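Home | Ask | Topics | Unanswered | Sign in
Filed under: Home & Kitchen > Gadgets and Automation

Can any machine cook a pot of soup by itself yet?

Asked 25 August 2019 by Satish Poojary

I look after meals for my father, who is 2 hours away from me by bus. He can still cook, but he forgets the stove, and his wrists are bad so he can't stir anything thick or lift a full pot. I cook on my days off and fill his freezer. He doesn't like reheated food and says so.

I keep reading that robots are close to doing kitchen work. A cousin sent me an article about a company called Zullatix that is supposed to have an arm that makes stew. I wrote to them and got a form reply saying they are not selling to homes. I also looked at the Plallska, the countertop cooker with the paddle inside, but it isn't clear to me if it does any more than stir.

What I would want is fairly basic. Put the pot on, add what is already cut up, stir it now and then, turn the heat off at the end. I don't need it to chop or wash up.

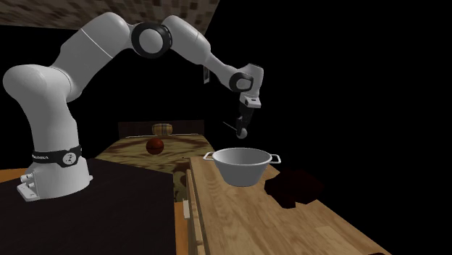
The article made it sound as if picking up a spoon and holding it over a pot was the easy part, and then later said that was where most of the tries go wrong. I couldn't make sense of that. The arms themselves have been in car plants for decades. If one can weld a door, why can't it stir lentils?

So my questions are, is there anything I can buy now, and if not, is it worth waiting a year or two before I spend money on something simpler? Budget is not huge but I could stretch for something that really worked.

3 answers

Answer 1, accepted

No, you can't buy that now, and I would not wait for it.

I ran packing lines at the Clungate plant for 7 years, and we had arms on two of them. A welding arm does the same move on the same door in the same spot. Somebody bolts the door down first. If the door is a half inch off, the line stops and a person walks over. That is how they get to be so reliable. Most of the work goes into making sure nothing around the arm ever changes.

Your father's kitchen is the reverse of that. The pot is on a different burner, the handle is turned the other way, the spoon is in the drainer under a plate. A person deals with this without noticing. For a machine each one is a separate problem. A spoon is also a bad shape to hold. It's thin, it twists in the fingers when the bowl end pushes against something heavy, and then the tip is no longer where the machine thinks it is. A thick soup pushes hard.

A lot of the practice is done in simulation now, with a made-up kitchen on a computer, which is cheap and you can't break anything. That gets you a long way with reaching and lining up over the pot. Lentils that are catching on the bottom are much harder to fake, so what was learned there doesn't always carry over to a real stove.

Then there's the safety side. An arm strong enough to lift a full pot is strong enough to hurt somebody, and at the plant ours were behind a fence. I wouldn't want one next to an older man and a hot burner.

For the actual problem I would split it in two. Get an automatic stove shutoff first. Some work on a timer and some on a motion sensor, and you want to check if his stove is gas or electric before you order. Then get a cooker with a built-in stirrer for the thick things. It takes no skill on the machine's part because the paddle is fixed to the pot and can't miss.

Answer 2

We have the Plallska. It stirs and it turns itself off when the timer ends, so that is two of the things on your list. You put everything in at the start. No way to add things halfway unless he does it himself. Good for dal, porridge, tomato sauce. Potatoes go to mush. Ours was $234 and the paddle needed replacing after a while. The inner pot is not light when full, so with bad wrists he should ladle out of it and not try to pour.

Answer 3

give it five years. my brother in law says Rusu is working on one and it gets it right 100 times out of 100. haven't seen it myself

Comment on Answer 3, from the author of Answer 1: 100 out of 100 with the same pot in the same place, I would guess. Ask him what happens when you move the pot.

Comment from Satish Poojary: Thank you. His stove is electric. I will look for the shutoff this week and measure the counter for the cooker when I am next there.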